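Success rates for door opening: how should a "partial" trial be counted?
Posted in Methods and Evaluation by Emthorpe Lab Desk

Our group is preparing a short report on a whole-body policy for household appliance doors and would welcome guidance on scoring. The policy was trained on 500 teleoperated demonstrations and evaluated over 98 trials, all with a humanoid platform standing in front of a stacked washer-dryer. A trial begins with the robot upright within arm's reach of the unit and ends when the operator calls it or when the time limit is reached.

The difficulty lies with 19 trials in which the gripper made contact with the rim of the upper door and moved it, but did not bring it to the angle given in our protocol. We had planned a plain pass or fail. Under that rule these 19 are failures, and the result looks no better than our earlier fixed-base controller, which seldom reached the door at all. Two members of the group feel that this hides the main finding.

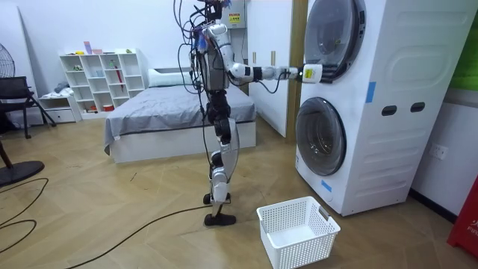
Gripper in contact with the lower edge of the upper door, right arm extended at shoulder height.

The protocol was written before the trials and has not been altered. We would like to know whether it is acceptable to report a graded score beside the binary one, and whether the contact stage should be judged from video or from the joint torque record. The two disagree in 7 trials. Any reference to accepted practice would be appreciated.

Antal
Accepted by the original poster

It is acceptable to report both, provided that the binary figure comes first and is described as the measure chosen in advance. The graded score should then be labelled as a later addition. Reviewers object far more often to a measure that has been quietly exchanged than to one that is unflattering.

For the graded score, I would recommend fixed stages with a plain test for each:

Stage 1: the hand reaches the door region without the robot stepping out of its starting area.
Stage 2: the gripper touches the door or its rim.
Stage 3: the door moves by an amount you can measure.
Stage 4: the door reaches the protocol angle.

Report how many trials ended at each stage. Please do not turn the stages into a single average, as the steps are not of equal size and the mean has no clear meaning.

As to video or torque, neither is sufficient alone. A fixed camera may show the gripper against the rim when there is still a small gap in depth. Torque, on the other hand, will rise if the arm is pulled by its own cabling or if the robot shifts its balance – a common fault on tethered humanoids. Have two people score the video separately without sight of the torque record, then list the 7 disputed trials in an appendix with both readings. A reader can then see that the conclusion does not rest on them.

You should also state whether the fixed-base controller was scored under the same stages. If it was not, the comparison you describe cannot be made.

Kakudano

Just use pass or fail. If the door did not open, the robot did not open the door. Our own reports have used this for years and there have been no complaints.

Bimesham

I agree with most of the accepted reply but would add one point. The post does not say whether opening and closing were tested as separate tasks. They should not be pooled. Closing is usually the easier of the two, as a push in the right general direction will often do, while opening needs the gripper to find and hold an edge. If the 98 trials include both, the 19 partial results may belong almost wholly to one of them, and a table split by task would answer much of the question.

It would also be useful to give the starting position of the feet for each trial. With a standing robot, a few centimetres can decide whether the arm arrives at the rim nearly straight, with little room left to pull.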